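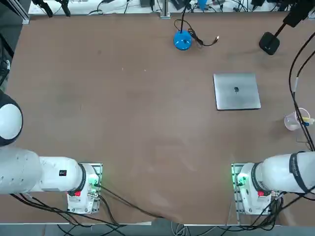

From: Nerys Gronow
To: curmont-records list
Date: 2023-02-07
Subject: Re: [curmont-records] Gap in the burial register

Mitiku Belay wrote:

> I have been working through the second burial book for the Furkholm
> cemetery and the numbers do not run on. The last entry on the
> page before the water stain is 2143. The next page that can be read
> starts partway down with a different clerk's handwriting, and the
> plot numbers jump to the new section by the road. Are there pages
> missing, or did they renumber? I don't want to type up the rest
> until I know which column to treat as the entry number.
>
> Also, how are we entering infants with no first name? I have four
> so far, and I left the field blank for now.
>
> Mitiku

Mitiku,

Pages are missing, but fewer than it looks like. I went through this part of the book in November when I was looking for the Ahn family, and I kept notes.

The first clerk gave each burial one number in the left margin, in order of date. The second clerk kept that up for a short while and then started writing the plot number in the margin and the entry number at the far right, next to the fee. If you look at the right side of your first readable page after the stain, you will find small penciled figures. Those are the entry numbers. They are easy to take for part of the fee.

When you use the right-hand column, the gap comes to 20 entries, so I think we are short one leaf, written on both sides. The stubs in the binding fit with that. I could see one cut edge and no others. It looks like it was cut and not torn, and I have no idea when.

The last entry in the book is 2702 in that same column. The third book picks up from there with no break.

So please type it up this way:

Entry number: left margin up to and including 2143. After the missing leaf, use the penciled number at the right.

Plot: leave blank for the first clerk unless he wrote it in the remarks, which he did now and then. For the second clerk, take it from the left margin.

Missing entries: do not make empty rows for them. Put one line in the notes file saying where the gap falls.

For infants with no first name, blank is fine if the book has nothing there. If the clerk wrote "infant" or "son of" or "dau. of," type exactly what he wrote in the first name field. A few of these were matched to a birth record later, and people searching on the parents' names do find them that way. Don't fill in a name from another source, even if you are sure of it. Put it in the remarks with your initials.

Two more things that will come up in the pages you have left. The second clerk's 1 and 7 are nearly the same. His 7 has a slight hook at the start and his 1 does not, but on the fainter pages I had to go by the dates on either side. Mark any you can't settle with a question mark after the number. The other is the abbreviation "rem." He used it both for "remains moved" and for "remarks," and only the fee tells you which. A move was always charged.

Some of the missing burials may be in the undertaker's day book from Soleo & Sons, which went to the county with the rest of their papers. It gives name, date and who paid, but no plot. I have asked for a reading room appointment and have not heard back. If anyone else on the list has already been through it, please write to me before I make the drive.

I can send you my notes on the Ahn plots too, if they would help. They cover three pages in the road section, and I checked those against the headstones that are still standing.

Nerys

_______________________________________________
curmont-records mailing list
To leave the list, send a message with "unsubscribe" in the subject line.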